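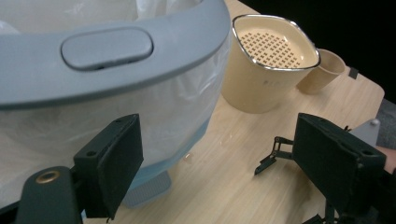

Quick answers for anyone booking the Lennox Street shared kitchen in Flultmont. Read this before you email, please – most of what lands in the inbox is already on this page. Rates, keys, allergens, parking, what to do with your garbage. Trash first, as it's the top question by a mile: anything that can't be composted goes in the bin with the gray rim and the white bag. Food scraps go in the green caddy by the back door. Still stuck after reading? Contact details at the bottom.

Who can book?
Anyone with a food business or trying to start one. Bakers, hot sauce people, meal prep, caterers, one guy doing dog biscuits (separate shift, yes you have to ask). Also classes, if the teacher has insurance. Not birthday parties. Sorry.

How much is it?
Monthly plan is $896, covers weekday mornings or evenings, not both. Pay-as-you-go rates are on the booking form and change a bit in summer. Shelf space in dry storage is extra. Walk-in cooler shelf is extra too. Freezer is full right now, waitlist only.

Is there a minimum booking?
Six hours if you want the ovens. Prep table only, book whatever you like. Setup and cleanup count as part of your time, so a big bake with a long cleanup needs a longer slot than you think it does. Next person is waiting at the door, usually.

Do I need my own license?
Yes. The kitchen is inspected but that doesn't cover you. You need your own food handler card at minimum, and a county permit if you sell to the public. Send copies to Joana Matos before your first shift. Blurry phone pictures get sent back.

What about insurance?
General liability, with Lennox Street Kitchen named as additional insured. Your agent will know what that means. If they don't, Joana has a sample letter she can forward. No certificate, no key.

How do I get a key?
No keys any more, we switched to a door code. (Yes it says key in the last answer. Will fix.) You get your code at orientation. It only works during your slot plus a few minutes on each side. Don't share it with your helpers – let them in yourself.

When is orientation?
Evenings, 6 p.m., once there are enough new people to fill one. Amândio Mota runs it. Takes an hour or a bit more if people ask about the steam kettle. You can't book a first shift until you've done it, even if you've worked in kitchens for years.

What equipment is included?
Two convection ovens, six-burner range, steam kettle, floor mixer, sheet pans, speed racks, prep tables, three-compartment sink. Small stuff like bowls, strainers and ladles lives on the open shelves and is shared. Knives are not included. Bring your own and take them home.

Can I leave equipment there?
Only on a shelf you're paying for, with your business name on it. Unlabelled things move to the lost property crate and after a month they're fair game. A very nice Clistero stand mixer went this way last year. Label your stuff.

Allergens?
We are not a nut-free kitchen and not a gluten-free kitchen. Can't be, too many people through here. Nut users: tell us when you book, and do the full wipe down at the end plus the mixer guard. Please don't write "made in an allergen free facility" on your packaging. It isn't one, and your labels have our address on them.

Garbage, recycling, oil?
Bins get emptied at the end of every shift by whoever is on that shift. Tie the bag, take it out to the dumpster, put a fresh one in. Spare bags are under the hand sink. Cardboard has to be flattened or the haulers leave it. Fryer oil goes in the drum outside, cooled – never down the sink, not even a little. The last grease trap clean out cost $2,000 and it got split across everybody's bill. People were not happy.

Where do I park?
Loading zone out front for unloading, then move the car. Street parking after that. The lot next door belongs to the tire shop and they do tow, ask Chidubem Olaniyan how he knows.

Can I film or take photos for my business?
Sure, in your own slot. Don't get other people's products or labels in there without asking them.
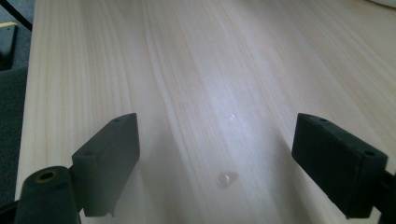 Flultmont, June

New questions since the spring update, mostly about boards and cleaning.

Are wooden boards allowed?
For bread and dough, yes. Pale softwood like this marks easily, so no cleavers and no serrated knives straight on the surface, please. Raw meat, poultry and fish go on the color-coded plastic ones, every time. The inspector asked about this specifically.

How do I clean a wooden board?
Scrape, hot water, a little soap, scrub along the grain, rinse, sanitize, stand it on its edge to dry. Don't soak it. Don't put it thruogh the dish machine. We lost one board to a split that way in spring and would like to not lose another.

Who oils them?
Fernanda Quintela, first week of the month, food grade mineral oil. If one looks thirsty before then, leave her a note. Please don't use olive oil, it goes off and smells.

Can I bring my own board?
Yes, if it's clean and has no cracks. Name on the side edge, not the face.

Dish machine is showing a code, what now?
Turn it off, wait, turn it back on. If the same code comes up, hand wash and text Amândio. Don't open the side panel.

Why did my cleanup deposit come back short?
Usual reasons: bin not emptied, floor drain full of rice, oven left on. You get an email saying which. If you think it was the shift before you, send the photo you took on arrival. If you didn't take one, there's not much we can do. So take one.

Is Skurkach Produce still delivering?
Yes, early mornings, back door. You have to be there to sign. Nobody else should be signing for your onions.

How do I cancel?
Two full days ahead, full credit. Less than that, half. No-shows pay the lot. Sick is different, just call, no one wants you cooking with a fever.

Who do I contact?
Bookings and paperwork – Joana Matos. Equipment and door codes – Amândio Mota. Billing – Ayodele Omoregie, mornings only. Smell of gas – get out, call the gas company from outside, then call us.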